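# In Praise of the Clear Box

I grew up in a house of tins. My mother kept sugar in one that had once held Christmas cookies, flour in one that had once held floor wax (scrubbed, she promised us, many times), and buttons in one with a painted sleigh on the lid that fooled every child who ever visited. You learned the kitchen by heart or you didn't cook in it. When my cousin came to stay one July and offered to make pancakes, she opened five lids before she found the flour, and by then my mother had come in and made them herself.

I bring this up so you'll understand that I came to clear plastic containers slowly and with some guilt. They seemed to me the sort of thing people bought when they wanted a kitchen that looked like a store. I had a friend in Leritz with a pantry like that, everything in matching see-through tubs with little typed labels, and I used to stand in it feeling that I ought to pay on the way out. I went home to my own tins and jars and paper bags rolled down and held with clothespins, and I felt very snug and superior about the whole arrangement.

Then we moved to the apartment in Hirnby, and I had to pack all of it.

## What was in the tins

Anyone who has packed up a kitchen knows what it does to your opinion of yourself. I had four bags of lentils, all open. I had a tin of what I am nearly sure was cornstarch. There was a jar of dried mushrooms I'd been saving for a special soup, and the special soup had clearly been meant for some earlier year of my life. I found three half-bags of brown sugar, each one hard enough to prop a door, because every time I wanted brown sugar I couldn't see any, and so I bought more.

I'd always thought of myself as a careful person with food. My grandmother saved string! I rinse out jars! And yet I was throwing away more out of those handsome old tins than I would have believed, simply because I had put things where my eyes couldn't get at them. A tin is a lovely thing to look at, and it keeps a secret very well, and I don't think I want my rice kept secret from me any longer.

My neighbor Vlasta Danko came over to help with the boxes, and she held the mushroom jar up to the window for a good long while before saying, very kindly, "I think you could let these go." She's of the see-through school herself. Her whole kitchen is, down to the drawer where she keeps rubber bands. I had teased her about it, and she was good enough not to mention that while we filled the trash bags.

## The case against, which I still half believe

I don't want to pretend there's nothing to be said on the other side. Light isn't kind to everything. Paprika fades, good tea loses something, and I was brought up to think of olive oil as a thing that lives in the dark like a mushroom. I still keep my tea in a tin and will go on doing so.

Plastic is plastic, too, and I'd be happier if there were less of it in the world. I won't buy a new set of anything if there's an old set to be had. Mine came mostly from the swap shelf in our building and from a woman on Marik Street who was moving in with her daughter and wanted 30 dollars for the lot, lids included. Lids included is the important part. I would go so far as to say that a container without its lid is a bowl with ambitions, and you should treat it as a bowl and stop looking for the lid.

They scratch, of course. They go cloudy if you're rough with them, and tomato sauce leaves its mark forever, so I've learned to keep one poor orange tub for sauce and let it be the sauce tub. And there's the matter of looks. A row of clear boxes shows you exactly how you live. If you've let the oatmeal get down to a dusty half inch, there it is, for your mother-in-law and the man who reads the meter. I used to find that embarrassing, and now I find it restful. I look over while the kettle is on, I see the oatmeal is low, and I write it on the list. In the old days I'd have found out at seven in the morning with the milk already hot.

## Start with one, on a bare table

If you are thinking of changing over, and you're at all like me, please don't do what the magazines tell you and empty every cupboard at once. I tried that our first weekend in the new place and ended up eating crackers on the floor of the hallway. Clear off a table instead. I mean all the way, with the mail and the fruit bowl and the salt put somewhere else. Wipe it down, and set out a single container.

I know how silly that sounds. But a see-through box is a hard thing to look at properly when it's standing in a crowd. Against a cluttered counter it more or less disappears, and you go on thinking about the clutter. Put it on a plain pale surface and you can see what you've got: how tall the walls are, how thin they are, whether it's something you'd be glad to see every morning. Then you ask what wants to go in it. One thing. Fill it, put it on the shelf, and go do something else with your day if you like. 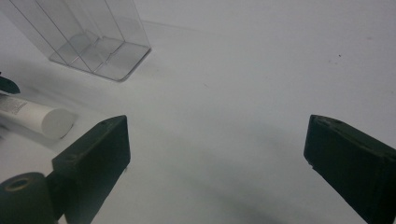 ## Tall ones and short ones

I've come to have strong feelings about height. The tall ones are for things you pour or scoop from the top and use up steadily, such as rice, sugar, and the cereal my husband eats as though it were a job. Short ones are for anything you'll want to reach into with your fingers. I put raisins in a tall one at first and found myself up to the elbow in it every afternoon, and the raisins at the bottom were never going to be eaten by anybody without a long spoon.

Spaghetti is a separate argument, and one I've lost at home. I say it should lie down, and my husband says it should stand up, and it stands.

As for labels, I don't use them, with two exceptions. Powdered sugar and potato starch look alike to me on a dark morning, and one batch of very strange frosting was enough, so those two get a strip of masking tape with a word on it in pencil. Everything else can speak for itself. I did once copy cooking directions onto a card and drop it in with the barley, facing out, and I was so pleased with this that I did the same for the polenta. Vlasta has since taken up the idea and claims it was hers.

## The sleigh tin

I kept my mother's button tin, in case you were worried. It's on top of the refrigerator, and it has buttons in it, and last month a little boy from downstairs climbed on a chair to get at it with such hope in his face that I went straight out afterward and bought cookies. Those went into a clear box on the lowest shelf, where he can see them from the doorway, and where I can see, every evening, how many fewer there are.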